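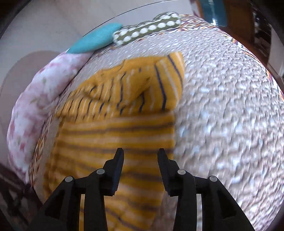

4. Folding soft items on the bed

This section covers towels, knitted throws, striped cloths and anything else in the Pamosance bedroom set that has to be folded flat before it goes on the shelf. It assumes you have finished section 3 and that the bed is already made, with the blanket pulled up as far as the pillows.

The leaflet that comes with the set says that any item can be folded "in three easy movements". Loubna Ramadan and I tried this over most of October and we don't believe it. Three movements will do for a tea towel. For a thick cloth with a bit of fuzz on it, allow more, and ignore the little clock symbol printed next to the drawing.

4.1 Before you start

1. Clear a space in the middle of the bed at least twice the size of the item. Pillows can stay where they are, along the far side or at the head.

2. Smooth the blanket with the flat of your hand. If yours is a quilted or bumpy one you won't get it properly smooth, whatever the leaflet shows. Get the big creases out and carry on.

3. Drop the item in the cleared space. It will land in a heap. Leave it in a heap for now.

Note: The leaflet recommends the Flasow folding board at this point. We used one for a fortnight. It slid about on the textured blanket and the edges caught on the knit. If you already own one, try it on a hard table. I wouldn't buy one for this.

4.2 Opening out the cloth

1. Look for a squared corner. On a crumpled cloth there is usually one showing at the side of a fold, and it is a better place to start than the middle of the heap. On striped cloths, look at which way the stripes run. Where they suddenly go off at a slant, the cloth has turned over on itself and a corner is likely to be close.

2. Take hold of the corner and draw it away from the fold, keeping it low. Lifting it high drags the rest of the heap along with it.

3. Find the next corner by following the edge with your fingers. Do not guess. Two corners pinched from opposite ends will give you a twist down the middle, and you'll be back at step 1.

4. Flatten any ridge that is left by pushing it towards the nearest edge. Pressing straight down on a ridge makes two smaller ones.

Caution: Do not tug loops or loose threads on knitted or towelling items. The care card says the yarn is "snag resistant". Tsehay Bogale's throw had a pulled thread by its second wash, so treat that claim as you see fit.

4.3 Telling the two faces apart

Some cloths look different on each side, or at each end. Wide soft bands in one place and narrow lines in another can make one cloth look like two. Before you go hunting for a second item, lift the fold and check whether the two patterns join.

Choose which face you want outwards and keep to it for the whole pile. The Deker storage guide insists on the brighter side out "to protect the colour". I can find no reason given for this anywhere in its 49 pages. Pick the one you like looking at.

4.4 Folding

1. Lay the cloth so the bands run from left to right in front of you.

2. Bring the top edge down to the bottom edge. Line up the corners first and let the middle follow.

3. Run your forearm across once to push the air out.

4. Fold in half again from side to side. If the stripes at the edge don't meet, check the corners before blaming the cloth. If the corners are right and the stripes still don't meet, the cloth was cut crooked and you can stop worrying about it.

5. For thick items, stop here. For thin ones, fold once more.

Note: The Erraji method, which has you roll the item and stand it on end, does save shelf space with thin cloths. Thick ones unrolled themselves every time we left them, usually by 9 the next morning.

4.5 If it goes wrong

The fold springs back up. The item is too thick for the last fold. Undo that one and store it wider.

The cloth drags the blanket with it. Fuzzy cloth grips a raised surface. Lift the edge clear before you move it, or fold on a plain sheet.

One side always comes out longer. Go back to 4.2, step 3. You have probably picked up a bit of the edge and taken it for a corner.

Wrinkles along the top of the fold. These are harmless. The leaflet suggests a linen spray, which we tried, and the wrinkles looked the same to both of us.

Put the folded item on the shelf with the closed edge facing out, then go to section 5 for pillowcases and cushion covers.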